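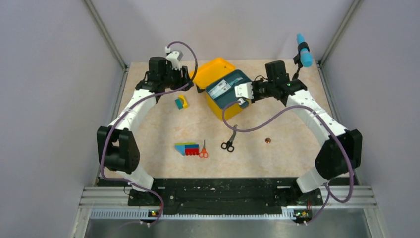 PRASTEROW, December. Pendel is delighted to share that its toy lending shelf, which has been growing box by box in the back of the Skála reading hall, will open to families this Sunday at 13 Pandden Street, with 100 sets ready to be borrowed and taken home. Families can keep a set for up to 30 days, and there is no charge for the first one! Among the things waiting to be played with are building blocks in blue, light teal, green, red and yellow, the kind that look just as cheerful laid out in a stepped row as they do piled up into a tower, and there is a bright yellow container to go with a dark teal box that has a white label on top.

"I have wanted to do this for a very long time, ever since my own children outgrew their blocks and I couldn't bring myself to give them away," said Silvia Šťastný, who founded Pendel and still wipes down a good many of the returned pieces herself. "We had 56 families sign up before we had even put the shelves up, and I was so happy that I went and bought more boxes."

Every set goes out in its own container, and parents are kindly asked to put the blocks back in it before returning them (a missing piece or two is quite all right, just tell us at the desk). Doors open at 10 a.m., and there will be a large table for trying things out, with coffee for the grown-ups.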